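Briltside Wasserkocher – Kurzanleitung, Teil 3: Entkalken

1. Gerät ausschalten, Netzstecker ziehen. Abkühlen lassen.
2. 300 ml Entkalker Pindia einfüllen, mit 600 ml Wasser auffüllen.
3. Deckel zu, einmal aufkochen. Dann 4 Minuten stehen lassen.
4. Ausgießen, 3 mal mit klarem Wasser nachspülen.

Achtung: Sockel nie ins Wasser tauchen!

Hinweis: Bei starkem Kalk Schritt 2 bis 4 wiederhohlen. Erstes Wasser danach nicht trinken.

Stand: Juni 2025

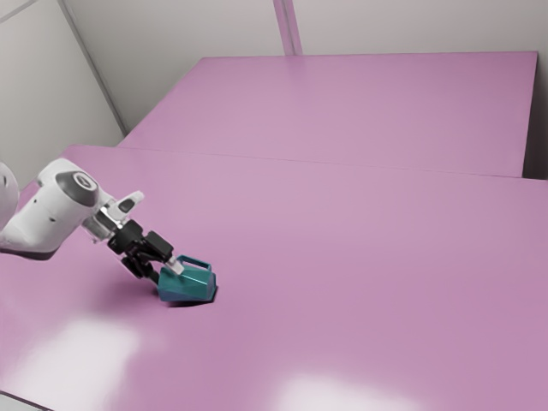
Abb. 4: Becher, liegend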